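Speaker notes - "Writing the notice on the door"
Evening meeting of the Vadelska small business circle, Tuesday, 40 minutes with questions

Slide 1. Title only.
Wait until people have their coffee. Say good evening, say my name, say that I learned English as an adult and that I still write my notices with a dictionary open. Thank Peadar Dolan for the invitation and for correcting the title (I had "Writing of the notice at the door").

Opening. I want to talk tonight about short texts. I mean the small paper on the shop door, the line at the bottom of the receipt, the message on the telephone when you are closed. A customer reads these texts more often than your website. Most of us write them in one minute, standing up, with tape already in the other hand.

Slide 2. The notice from Flanagan Street.
Read it aloud, slowly: "Due to circumstances we are closed until further notice, sorry for any inconvenience caused." Ask the room: when can I buy my bread? Leave a silence. Somebody always says "tomorrow?"

The notice is polite and has no spelling mistake. But the reader came with one question, and the question is when. Everything else on the paper is in front of the answer, or in place of it.

Say that I wrote this notice myself, for the bakery where I worked in my second year. We were closed for four days. The paper stayed on the door for 12.

Slide 3. Who is reading?
The person at your door is probably holding something. A bag, a child, a dog. It can be raining. They read the first line and maybe the biggest word. So the first line must carry the thing they came for.

Give the rewritten version: "Closed today. Open again Friday at 8." Let them compare it with slide 2. Point out that the word "sorry" is gone and it did not become rude. If you want to say sorry, put it last - it is welcome there.

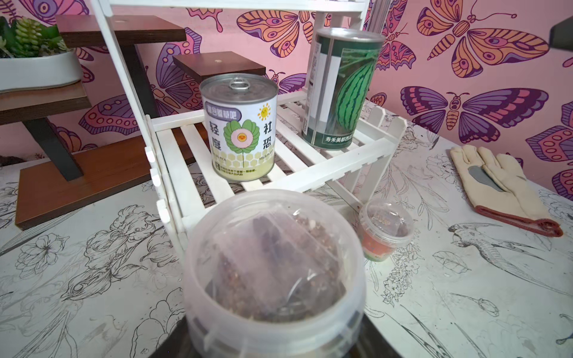
How long should a notice be?
Short enough to read while walking past the door. For most shops this is two lines, and if there is a third line it should be a telephone number.

Slide 4. Words that look like information.
Show the list one at a time, do not read all together:
"temporarily"
"shortly"
"in due course"
"where possible"
"subject to availability"

Explain that I loved these expressions when I was learning. They sounded like an office. My teacher gave me a good mark for "in due course." Later I understood that a customer cannot do anything with them. Nobody can put "in due course" in a calendar.

Exercise for the room, in pairs, three minutes. Each pair gets one expression and must replace it with a day, an hour or a number. Walk between the tables. If a pair says "but we do not know the day," tell them they can write when they will know it: "We will put the new date here on Tuesday." This is also an answer. (Then of course they must put it.)

Slide 5. The Merkeo delivery card.
Background, keep it short. Merkeo delivers household goods in our region and I helped them with the card that the driver leaves when no one is home. The old card had 52 words before the telephone number. The driver filled in the time by hand, in a space too small for a time.

Tell how we worked. We asked the drivers first, not the office. They knew what people shouted from the window: where is my parcel, and do I have to pay? So the new card begins "Your parcel is at" and then an empty line, a wide one. Second line: "You do not pay anything."

The office wanted to keep the sentence about how they value every customer. We argued about it for a whole morning in December, with the printer waiting. In the end it went to the back of the card. I still think it is too big there.

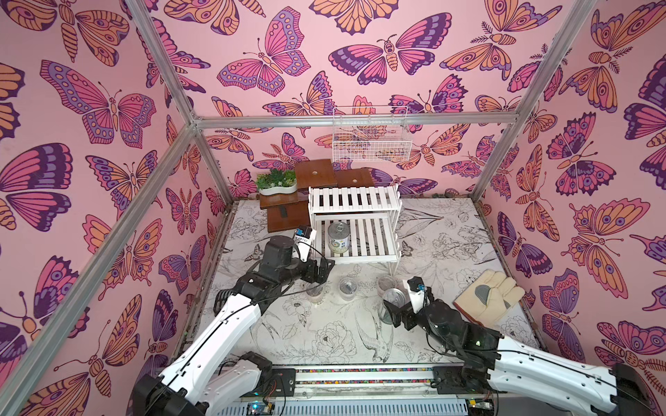
What do you do when the boss wants the old sentence?
Put both versions on the wall and ask a person from outside the company to find the telephone number on each one. It is easier for the boss to watch this than to listen to me.

Slide 6. Tone, and the problem of capital letters.
Show the Burkance stairwell sign: "DO NOT LEAVE BICYCLES HERE." Ask how it feels. Some will say angry, some will say clear. Both are right, I think.

Burkance is the building where I rent my desk. The sign hung there all winter and the bicycles stayed. Then the neighbor from the ground floor wrote under it with a pen: "Bicycle room is behind the green door, open all day." I do not know who moved the bicycles first, but I moved mine the same evening. I had never known what was behind that door.

The point to make here: if you forbid something, say in the same notice where it is allowed.

Do not spend too long on this slide. Last time I told the whole bicycle story and had to run through the end.

Slide 7. Translated notices.
This part is close to my heart, so watch the clock. Many of us have customers in two or three languages. What usually happens is that we write the notice in our own language, nice and long, and then the translation comes out longer still and must be printed smaller.

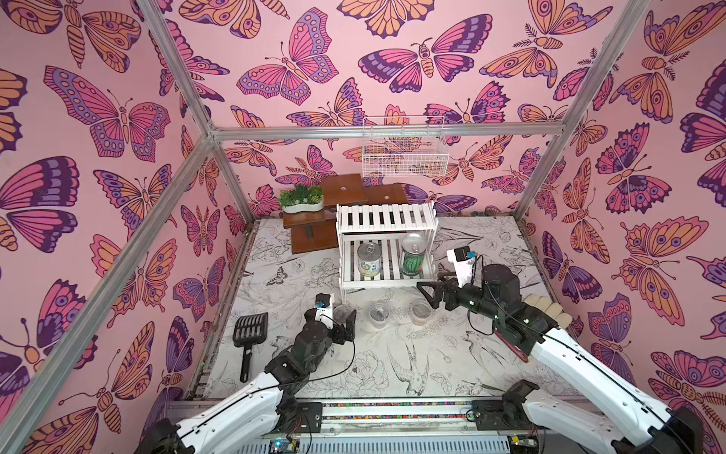
My advice is to write the short version first and translate only that one. A simple sentence survives translation quite well. A joke does not. I once put a play on words about rolls on the bakery door, and an English lady came in to ask me, very kindly, if somebody had been hurt.

Also ask a native speaker to read it aloud, and watch where they slow down. You do not need them to explain the grammar. Where they slow down, the sentence is too long or a word is strange.

Slide 8. The telephone message.
Play the recording (check the speaker before people arrive, it is the small gray cable). It says the company name, the address, the website, a thank you, and only then the opening hours. By this time I have usually hung up.

Ask for one person to call their own shop now and put it on loud. If nobody wants to, call mine. I changed it last week and the hours come first, but my voice is a little too fast.

Slide 9. Questions.
Leave the two bakery notices on the screen while people ask. Likely questions: handwriting or printed (both fine, if the pen is thick), color of paper, and what to do about tape marks on glass. For tape marks I have no answer, ask Peadar.

Remind them that I will stay after for those who brought their own notices. One notice per person, please, so we finish before the building closes at ten.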